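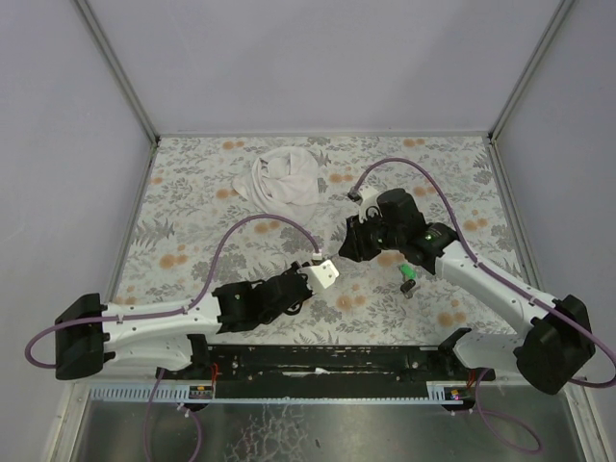
A two-arm work cell with a patterned table covering and a cloth on the table.

About Colow

Colow is a contract service company that sorts, folds, inspects and packs goods for hotels, clinics and small manufacturers. The company began in a single rented building on Ahuja Road with 10 employees and one folding table. Today the work is divided between two sites, the original building at Ahuja and a larger facility at Skalham, which opened in May and houses the automated work cells.

Our customers send us items that are soft, small or irregular, and that must be handled one at a time. For most of our history all of this work was done by hand. A large part of it still is.

Automation at Our Sites

The automation program at Colow is known internally as Tristatetti. It started as a trial on 2 tables in the Skalham packing hall and now covers 24 work cells. Each cell has a pair of arms facing a shared tabletop, and each is assigned to a named team of operators who set it up, supply it and decide when it should be stopped.

Table coverings differ from cell to cell. Customers' goods come in many colors and prints, and the cells are prepared on plain and patterned surfaces so that operators can judge how each type of item should be handled before it is accepted for regular work.

The cells are used for short, repeated motions: picking up a cloth, turning a small part, placing an item where the next person can reach it. Final inspection remains with our employees at both sites, and no order leaves the building until an employee has signed the packing sheet.

What Has Changed for Our Employees

Before Tristatetti, a packing shift at Skalham meant standing at one table for most of the day. Operators now divide their time between cell supervision, hand work and inspection, and the rotation is posted at the start of each week. Employees who prefer to stay with hand work may request to do so, and those requests are reviewed by the shift supervisor.

The introduction of the cells has also created positions that did not exist at Colow before. Cell operators receive 10 weeks of paid training, which covers safe entry, cable and gripper checks, cleaning, and the recording of stoppages. Nearly all of the current operators came from the packing and folding tables. Their pay grade was raised when they completed the training, and it does not go down if they later return to hand work.

We recognize that the change has not been equally easy for everyone. The first months brought frequent stoppages, and staff at Ahuja were at times asked to take on orders that Skalham could not finish. Noise from the cells was raised in several shift meetings, as was the early practice of showing stoppage counts by operator. That practice has ended. Stoppages are now recorded by cell only, and the log may be read by any employee.

Our Commitments

Colow has adopted the following commitments with regard to automation:

No employee will be dismissed as a direct result of the installation of a work cell.

Any operator may stop any cell, at any time, without prior approval.

Employees will be told in writing before a cell is placed in their work area, and will have the opportunity to comment on its location.

Records from the cells will not be used to rate individual employees.

These commitments form part of the employee handbook and apply to permanent and seasonal staff alike.

Visits and Employment

Customers who wish to see their goods being handled may arrange a visit to Skalham through their account office. Closed footwear is required in the packing hall. The Ahuja building does not have a visitor entrance and is open to customers by appointment only - please allow extra time for parking.

Open positions are posted at the front desk of each site. Experience with machinery is not required for cell operator training. Applicants should state which site and which shift they prefer.

Page last reviewed 12/22/19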